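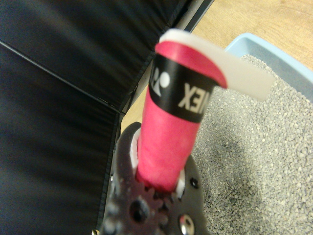
분홍색 요넥스 롤을 쥔 오른팔 그리퍼. 오른쪽은 회색 모래가 담긴 하늘색 트레이.

로봇이 고양이 화장실을 치우다가 사고를 쳤다는 얘기를 듣고 프릴론(Prilon) 작업실에 다녀왔어요. 사고라고 해서 불꽃이라도 튄 줄 알았는데, 담당 엔지니어는 저를 보자마자 웃으면서 이러더라고요. "다친 사람은 없고요, 제 자존심만 좀 다쳤습니다."

프릴론에서 하는 일은 간단히 말하면 로봇팔한테 집안일을 가르치는 거예요. 이번 과제는 삽으로 모래를 떠서 옆에 있는 통에 털어 넣기. 내부에서는 이걸 '만다기(Mandagi)'라고 부른대요. 뜻을 물어봤더니 그냥 어감이 좋아서 붙였다고 하네요. (저는 자꾸 만두 이름 같아서 혼났습니다.)

문제가 터진 건 8월, 오후 3시쯤이었답니다. 그날 57번째 반복이었는데, 오른팔이 삽을 들어 올리다 말고 트레이 위에서 딱 멈췄대요. 멈춘 것까지는 괜찮았어요. 진짜 문제는 그다음이었죠.

"멈췄으면 그대로 쥐고 있어야 하잖아요. 그런데 그리퍼가 스르르 풀리는 거예요. 삽은 떨어지고, 모래는 사방으로 튀고. 저는 비상정지 누르러 뛰어가다가 의자에 걸렸고요."

로그를 열어 보니 그리퍼 모터가 과열 보호에 걸려 스스로 힘을 뺀 거였어요. 삽 손잡이가 짧고 가늘다 보니 미끄러질까 봐 쥐는 힘을 계속 올려 놨고, 그게 쌓여서 모터가 못 버틴 거죠. 그런데 팔을 움직이는 쪽 프로그램은 손이 풀린 줄도 모르고 있었대요. 10초 뒤에 다시 움직이기 시작했는데, 빈손으로 아주 정성스럽게 통 위에다 터는 동작을 했다고 합니다. 저 이 대목에서 정말 크게 웃었어요.

엔지니어는 별로 안 웃더라고요. "저희가 무서웠던 건 떨어뜨린 게 아니라 다시 움직인 거예요. 제가 그때 모래 치운다고 손을 막 넣으려던 참이었거든요." 듣고 보니 그렇네요. 사람은 기계가 멈추면 끝난 줄 알잖아요. 저라도 바로 손부터 넣었을 것 같아요.

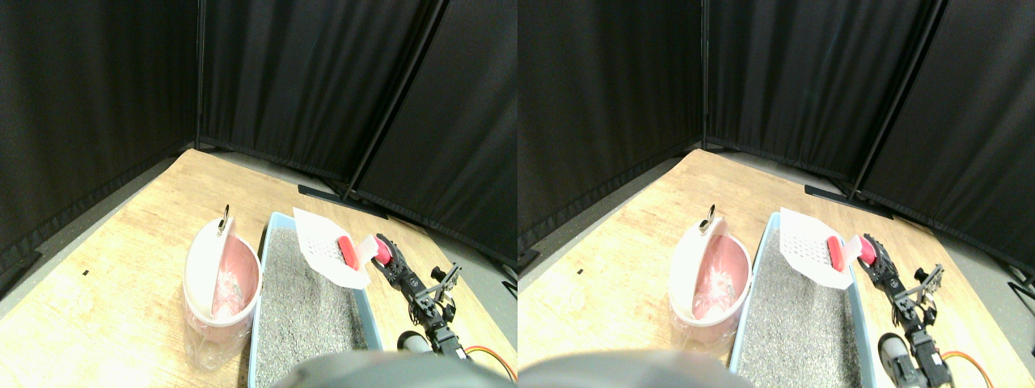 만다기 작업대를 나란히 찍은 두 시점. 그리퍼가 삽의 빨간 손잡이 쪽에 가 있다.

그래서 뭘 바꿨냐고 물었더니 말이 갑자기 빨라졌어요. 제일 먼저 고친 건 재시작 규칙. 이제 관절이든 그리퍼든 하나라도 보호 모드에 들어가면 전체가 서고, 사람이 버튼을 직접 눌러야만 다시 움직인대요. 예전에는 제어 보드를 만든 구누스(Gunus) 쪽 기본 설정을 그대로 썼는데, 거기는 온도가 내려가면 알아서 복귀하게 돼 있었다고요.

"설명서에 다 적혀 있었어요. 제가 안 읽은 거죠. 그 부분은 꼭 써 주세요. 구누스 분들 억울하시니까."

네, 썼습니다!

쥐는 힘도 30퍼센트 낮췄답니다. 그럼 미끄러지지 않느냐고 했더니, 그래서 요즘은 삽 말고 다른 물건도 쥐어 보게 한대요. 매끈한 것, 둥근 것, 살짝 눌리는 것. 물건마다 얼마나 약하게 쥐어도 버티는지 표를 만드는 중인데, 시도가 벌써 400번을 넘었다고 해요. 표를 잠깐 보여 주셨는데 메모 칸에 '또 떨어짐'이 줄줄이 적혀 있어서 괜히 짠했습니다.

모래 얘기도 한참 했어요. 저는 모래가 기어에 들어가는 게 제일 큰일 아닌가 했거든요. "그것도 골치예요. 이번 원인은 아니었는데 처음엔 다들 모래부터 의심했어요. 그리퍼를 분해해서 붓으로 털고 다시 조립하고, 그러느라 오후를 통째로 날렸죠. 로그부터 봤으면 금방 끝났을 일인데." 지금은 뭔가 멈추면 드라이버보다 로그를 먼저 여는 게 팀 규칙이래요.

비슷한 일이 다른 데서도 있었는지 궁금했는데, 부품을 같이 쓰는 잔브리지(Zarnbridge) 팀에 사고 내용을 보냈더니 금방 답이 왔다고 합니다. 그쪽은 컵을 떨어뜨렸대요. 물이 든 컵을요. 서로 위로 비슷한 걸 주고받고, 재시작 규칙 코드도 나눠 쓰기로 했답니다.

마지막으로 집에서도 로봇한테 고양이 화장실을 맡길 생각이 있냐고 여쭤봤어요. 한참 생각하시더니, "저희 집 고양이가 허락을 안 할 것 같은데요. 그리고 아직은 제가 옆에서 버튼 들고 서 있어야 해서, 그럴 바엔 제가 치우는 게 빨라요."

표가 다 채워지면 다시 부르시겠대요. 그때는 삽 떠서 통에 터는 것까지 처음부터 끝까지 보여 주신다니까, 다녀와서 또 쓸게요.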